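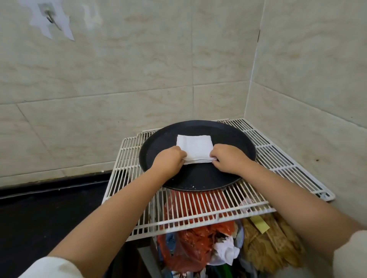 Posted Saturday, November 23, 2024
by Thodoris Economou

Gallery - Good practice for kitchen recordings, Grastitz site

Quick page before the next round starts. These are the house rules for anyone doing hand tasks that the Plallow arm will learn from later. Long version is in the binder at Sinditz, 9 pages, please read it at least once. Short version here, same order as the sign-up sheet.

Napkins on the tray. Both hands, one at each end, fingers over the front edge of the stack. Press, hold a beat, let go. Don't fan them out after - the arm can't copy a fidget.

Sleeves. Long white ones are OK, cuffs stay at the wrist. No watches, no rings. Chrysanthi Petridis has the spare tops, ask her and not the front desk.

Trays. Wipe before you start. Crumbs by the rim get picked up as marks and then somebody has to go thru the clip by hand. Makis lost most of a day to that in September.

Wire rack. Check it sits level before putting anything on it. If a tray hangs over the front, slide it back first, then start the task. Applies to the round ones too.

Trash. Never under the work surface. Bags and wrappers showing through the wires is a fail on the checklist, even if the hand work is good. Bin goes out before every session, full or not.

Walls. Old tape and paper scraps come off, hooks too if they aren't in use. Warm water, then the plastic scraper. Not the metal one!!

Fail rule - 2 misses on the checklist and the session gets redone. Was 3 but Apostolos Mavromatis talked us down and he was right. Redo's go on the same sheet, new line, initials please.

Arm in the room. Power off at the wall while people are working at the counter. Stop button stays where you can reach it - not on the shelf, not behind the kettle. One person per counter, no swapping halfway thru.

Questions about the checklist go to Makis Balaskas. Anything about the arm, Thanasis. Lazaridis room is booked for the review, bring your own copy.

Contact: Grastitz kitchen desk, ext. 943 | © 2024 Grastitz | Back to top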